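Fusteck Cunden Two-Arm Bench Kit

Stock status: made to order, ships in 18 days
Arms: 4 configurations, one or two arms, with or without wrist cameras
List price on request

We have sold bench arms long enough to be tired of the videos. A machine folds one towel, the clip gets passed around, and the next morning somebody calls us to ask if it can do the laundry. It can't. What the Cunden kit can do is give you a place to find out how far off the dishes are, using your own cups and your own patience.

Mugs are a fair test. They're cheap, every handle is different, and a child can put them away. The job we suggest to new buyers is moving mugs between a tray, the table and a row of hooks, and we suggest they try it before they promise anything to a boss.

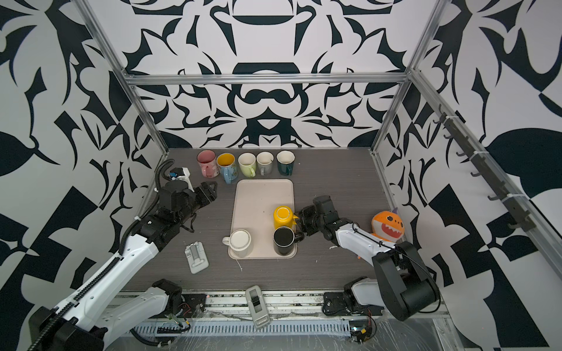 Two-arm setup with mugs, tray and hook rack.

Buyers ask for a success rate. Dillska ran 1,000 mug moves on a kit like this one and counted 649 they would call good. Martti Ruotsalainen, who wrote up their numbers, was strict about it: a mug left on its side was a miss. Change the cups or the lighting and expect a different figure -- probably a lower one.

Crowding is the part we would look at hardest. Picking up a mug standing alone is one problem. Getting a handle when there is a tray edge or another mug beside it is a different one, and a gripper that hides part of its own target doesn't help. 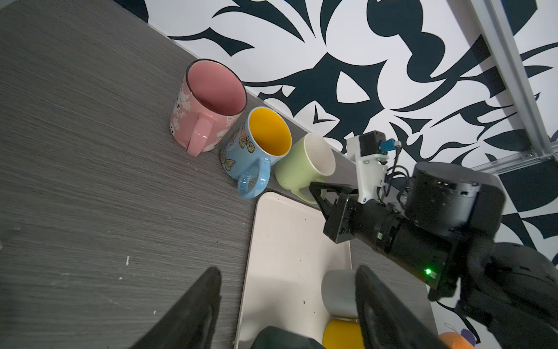

A second arm gives you another way to reach in, and it also gives you something else to run into. Start with one arm if you haven't done this before. The second can be added later to the same rail.

In the box
Arm or arms with parallel grippers
Base rail and cable tray
Extrusion posts and rails
Printed setup guide, revised in July

Not included: computer, table, mugs, tray.

Would we put it in a kitchen? No. For a shop floor with one part in one position, Mäkelä makes a fixed picker that will beat it on speed and cost you less sleep. Anneli Kuusisto on our sales desk will tell you the same thing if you call.

Returns accepted on unopened kits only.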